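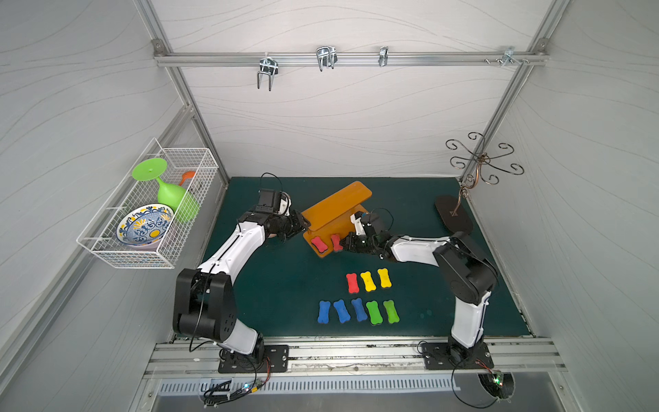 Fig. 5.1 Orange stand with two red blocks on the front ledge

5 Setting up the Ullham rotary unit

5.1 Before you start

The Ullham rotary unit lets the Clorkgate engraver mark round items such as torch barrels, metal pens and flasks. Flat items, including knife handles and presentation box plates, are marked on the standard bed (see section 4).

The unit accepts items up to 259 mm long. The marked area must be parallel-sided. Tapered items need the tilting foot, which is sold separately and has its own instruction sheet.

You will need:

Ullham rotary unit with cable
4 mm hex key (supplied)
Focus gauge (supplied)
Lint-free cloth
Kütt software, with the rotary driver installed
One spare or reject item for the test mark

CAUTION: Switch the engraver off at the mains before connecting or disconnecting the rotary cable. Connecting it with the power on can damage the motor driver. This damage is not covered by the guarantee.

CAUTION: Remove batteries from torches before marking. Do not mark any item that is sealed and cannot be opened.

5.2 Fitting the unit

1. Switch off the engraver and wait for the fan to stop.

2. Open the lid and lift out the honeycomb bed. Store it flat.

3. Lower the bed plate until the scale on the left-hand post reads 11. The rotary unit will not clear the lens carriage at any higher setting.

4. Place the rotary unit on the bed plate with the motor to the left. The two pins on the underside drop into the holes in the plate.

5. Fit the two clamp screws and tighten them with the hex key until the unit does not rock. Do not overtighten. The threads in the plate are aluminium.

6. Lead the cable along the rear channel and plug it into the socket marked R. The plug fits one way round only.

7. Move the lens carriage by hand over its full travel. It must not touch the unit or the cable at any point.

8. Close the lid and switch on. The rollers turn a short distance and stop. If they do not turn, go to 5.6.

NOTE: With the rotary unit plugged in, the engraver does not move the bed from front to back. This is normal.

5.3 Preparing and loading the item

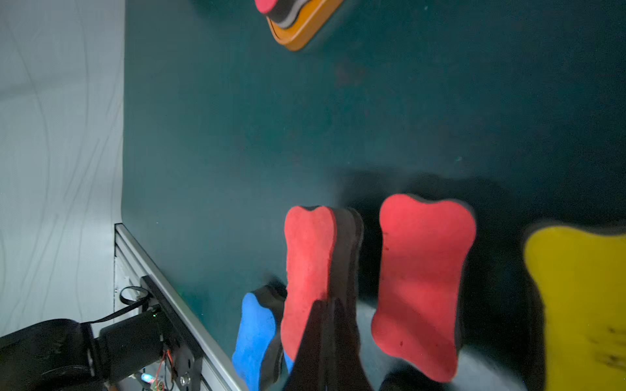
Clean every barrel before loading it, including those taken straight from the maker's packing. Machining oil and polish leave an uneven mark and may not be visible under workshop lighting. Wipe along the length of the barrel with a dry lint-free cloth, then check it while turning it under a lamp. Dark matt finishes need the most care. On the teal surface in the picture, faint dust specks and a few lighter scuffs stand out, and a black or blue anodised barrel will show them in the same way once it has been engraved. Dust can be wiped off. A scuff within 5 mm of the artwork cannot be hidden, and the item should be put aside.

To load the item:

1. Loosen the thumbwheel and slide the right-hand roller pair to suit the length of the item. Both ends must be supported.

2. Lay the item on the rollers with the heavier end towards the motor. For most torches this is the head.

3. If the head is wider than the barrel, let it overhang the left-hand rollers. Only the barrel should rest on the rubber.

4. Tighten the thumbwheel.

5. Place a small spirit level on the barrel. Adjust the height of the right-hand rollers until the barrel is level.

6. Turn the item one full turn by hand. It should roll without creeping to either side.

NOTE: Barrels with a knurled grip can creep even when level. Fit the end stop against the tail cap and leave a gap the thickness of a sheet of paper.

7. Set the focus with the gauge on the highest point of the barrel. Remove the gauge before closing the lid.

5.4 Entering the settings in Kütt

1. Open Kütt and choose Machine, then Rotary, then Ullham.

2. Set Type to Roller.

3. Enter the diameter of the item at the point to be marked, measured with callipers. Do not use the figure from a catalogue.

4. Leave Steps per turn at 2,000. This value is fixed by the motor and should be changed only if Gandness service has told you to do so.

5. Import the artwork. One-colour line artwork gives the best result. Text should be converted to outlines first.

6. Turn the artwork so that the baseline runs along the barrel. For text that wraps round the barrel, tick Wrap and check that the length shown is less than the distance round the item.

7. Choose a material from the list. The settings for anodised aluminium are suitable for most torch barrels. Painted barrels should always be tested.

8. Save the job under a new name. Kütt keeps the rotary settings with the job, so the same file can be opened for a repeat order.

NOTE: Small serif lettering below 2 mm in height tends to fill in on a curved surface. Use a plain typeface or ask the customer for a larger layout.
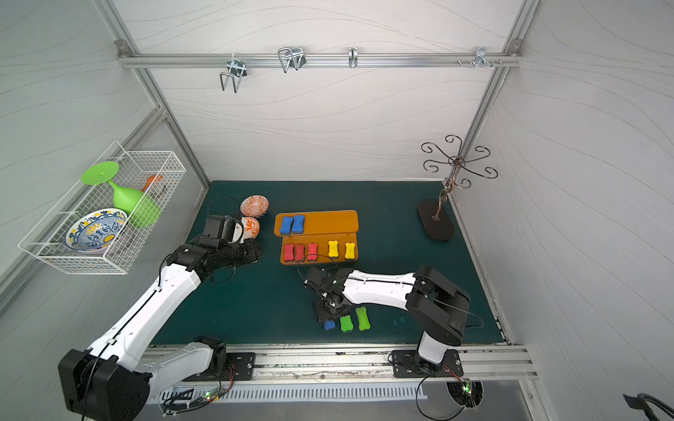 5.5 Test mark and production

1. Load the reject item and press Frame. The red pointer traces the outer limits of the artwork without marking.

2. Check that the outline is centred on the grip or panel as shown on the order. Move the artwork in Kütt if needed. Do not move the item.

3. Press Start and stay with the machine until the job has finished.

4. Remove the item and check the mark for depth, spelling and squareness to the barrel.

5. If the mark is stretched or squeezed round the barrel, measure the diameter again and correct the entry. Repeat the test.

6. When the test is correct, mark the first production item and keep it with the job sheet.

For longer runs, wipe the rollers every 50 items and check the focus after each break. Items with an existing mark, such as a maker's name, have to be turned to the same starting point each time. Use the white line on the end stop for this.

CAUTION: Barrel ends can be hot after filled artwork. Wear gloves or allow the item to cool before packing it in a lined box.

5.6 Faults

Rollers do not turn at switch-on
Switch off. Check that the plug is fully home in socket R. Check that the rotary driver is listed in Kütt under Machine.

Item slips during marking
Clean the rollers with a damp cloth and let them dry. Reduce the speed by one step. Replace the rubber sleeves if they are glazed.

Start and end of a wrapped design do not meet
The diameter entry is wrong, or the item is not level.

Mark is fainter at one end
The item is not level. Repeat step 5 of loading, then reset the focus.

Error R4 shown on the panel
The motor has stalled. Switch off, remove the item and turn the rollers by hand. If they are stiff, do not use the unit. Contact Gandness service and give the serial number from the label beneath the motor.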